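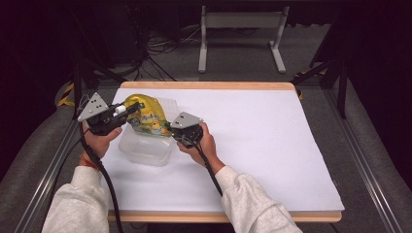 Yellow snack-style bag and clear container, left side of the table.

Unit 4: Paying for the stuff that isn't monthly

Okay, last time we did rent and utilities, so I'm assuming you all have your fixed costs written down somewhere. If you don't, do that first and come back, I'll wait!

My own trouble was never the monthly bills. It was the car tags, the dentist, the holiday flights... all the things that show up once or twice a year and somehow surprise me every single time. The fix is called a sinking fund (terrible name, I know). You add up what those costs come to in a year, divide by 12, and move that much into savings each month.

Let's try one together. Say you rent in MacLeish and your renter's policy is $225 a year, your car registration is $200, and you want $313 for gifts in December. That's $738 altogether, and split over 12 months you're putting away $61.50. I'd make it $62 and forget about the pennies.

Paid every two weeks? You get 26 checks a year, so 13 every half year, and your number is $28.38 a check.

Where to keep it: a separate savings account, please. I used to leave mine in checking and it always turned into takeout. One account is plenty, just keep a little list of what's in it.

For next class:
Bring your own list of yearly costs, with the month each one is due
Work out your monthly amount, and your per-check amount if you're paid that way
Read the Lanine handout on emergency funds, first two pages only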